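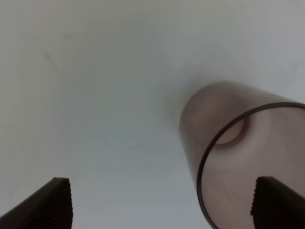
Going down to one tray and two baskets has been the best thing I've done for my kitchen table in years! I read the decluttering thread twice and then went at it with both hands. I'd been hanging on to a whole shelf of plastic tumblers, the smoky see-through kind like the one lying on its side, and I kept 3 of them. The rest went in the box for the Wonditdale swap, along with more than 100 lids that fit nothing I own.

Bernardo Falcão wrote:
> Baskets work better than bowls for us. Air gets in,
> you see what needs eating, and the onions stop
> hiding under the apples. Try one for food and one
> for everything else, and leave it for a week.

Bernardo, I'm a convert - I tried it in February and haven't gone back. The dark one takes mail and chargers, and the lighter one is for food only.

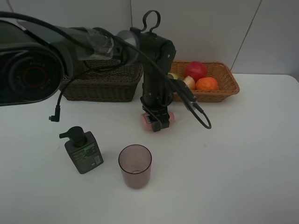

Both baskets at the back of the table, pump bottle up front.

The pump bottle stays out, as it gets used all day long. Everything else has to earn its spot, and I'm still arguing with myself over a couple of things (bottles, mostly - they never stand up in a drawer). 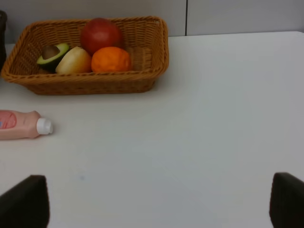
One question for the list: do you line your baskets? I've seen people use a folded dish towel, but I love the look of the bare weave and I'd hate to cover it up. Softer fruit worries me a little, though. Would love to hear what works for you!

Fonseca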